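I spent a morning in Toledo last month with the two-bin sorting cell at Selari, and I came away knowing a lot more about hoses than I planned to. The crew was giving it the once-over it gets every 2,000 picks – pads, fittings, clamps, then a few slow test grabs before it goes back to regular work.

It's a KUKA arm with a metal gripper on the end, and the bins get clamped so they can't creep when a finger bumps the wall. The pads on the fingers are the part that wears. They keep 4 spares in a drawer and swap both sides together, even if one still looks fine (I asked, they sort of shrugged). The whole job is supposed to take 2 hours. Mine took longer, probably thanks to my questions!

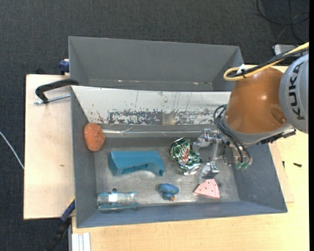 The gripper reaching into the front bin at Selari, with a crushed can and a pink wedge close to its fingers.

My favorite bit was the hose check. You run the arm out to its farthest reach and listen for a hiss, and then you do it again with the wrist turned the other way. After that comes a run of 100 picks with somebody standing by the stop button. The sister cell in Konville gets the same treatment in January, and I've already asked if I can tag along.

Contact the newsroom | © Mestia Shop News | Back to top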